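Odera Handheld Gripper Comparison Set

This folder holds the recordings and notes from our comparison of two finger designs for handheld grippers. The work was done in October by the Odera group. Bohdan Panasiuk maintains the files and is the person to write to if something doesn't load.

Version: 3
Episodes: 1,181
Tasks: 9
License: research use only, see LICENSE.txt

What we compared

The two finger sets go by their project names, Prilura and Rultex. Prilura is the older one, and most of our earlier recordings were made with it. Rultex has a shorter tip and a stiffer base. Both fit the same handle and trigger, so an operator can swap them without changing anything else.

We wanted to know three things before choosing one for the next round of recording:

- how often each set drops or twists a smooth object
- how well the marker tracking holds up when the hands cross or come close together
- how tired the operator's hands are at the end of a session

Recording setup

All episodes are two-handed. Each gripper carries a cube of black-and-white fiducial markers, and gripper pose is worked out from those cubes together with the head camera. The head camera is the only video stream in this release. Finger opening is logged separately by the Grurov controller at 200 Hz and matched to the video by timestamp.

Lighting was left as it was in the room. Sessions near windows have strong reflections on the floor, and the tracker sometimes picks up a false corner there. Those frames are marked in the quality file and can be dropped.

Tasks

The first six tasks are one-handed picks with the second gripper idle or steadying the object. They use boxes, cups, cloth and small bottles. The last three need both grippers the whole time:

7. Fold a hand towel in half twice and press it flat.

8. Unscrew a jar lid and set it down beside the jar.

9. Handle a clear glass vase and artificial flowers on a tablecloth. This is the hardest task in the set for both finger designs. Glass gives the depth estimate very little to work with, and the stem and leaves can hide part of a marker cube. Forearms also get in the way when the operator reaches across. Expect more tracking gaps than in the other tasks.

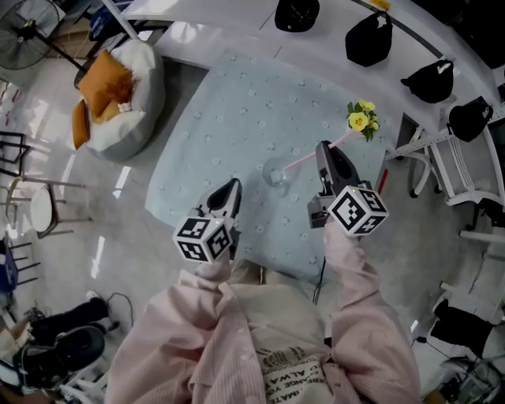 File layout

episodes/ – one folder per episode, with head.mp4, pose_left.csv, pose_right.csv and opening.csv
calib/ – camera and marker cube calibration, one file per session
notes/ – operator comments, typed up after each session
quality.csv – one row per episode, with tracking gaps and a pass/review flag

Left and right always refer to the operator's own hands, also in the notes. In version 1 some folders had them the other way round. If you still have a copy of that version, please delete it.

Labels

Each episode is labeled success, partial or fail by the operator right after it ends, then checked by a second person from the video. Where the two disagreed we kept the second label and left the first in the column op_label. "Partial" means the object ended up where it should but was dropped, regrasped or pushed into place along the way.

What we saw

On boxes and cups the two finger sets are close enough that we would not choose between them on that basis. Rultex did better on towels, where the shorter tip gets under the fold more easily. Prilura did better on glass. Its softer base gives a little when the rim is gripped at an angle, while Rultex tended to slide. Operators preferred Rultex for long sessions and said so often in the notes.

Tracking depends much more on the task than on the fingers.

Known problems

- Opening values drift slightly in long sessions. Re-zero from the first closed grip in each episode.
- Short marker gaps are filled by straight-line interpolation. Longer ones are left empty.
- Other people and furniture are in view in some videos. Room background should not be used as a cue for the task.
- A few notes files mix up tasks 7 and 8. The folder name is the correct one.

Corrections go to Bohdan, with the episode number in the subject line.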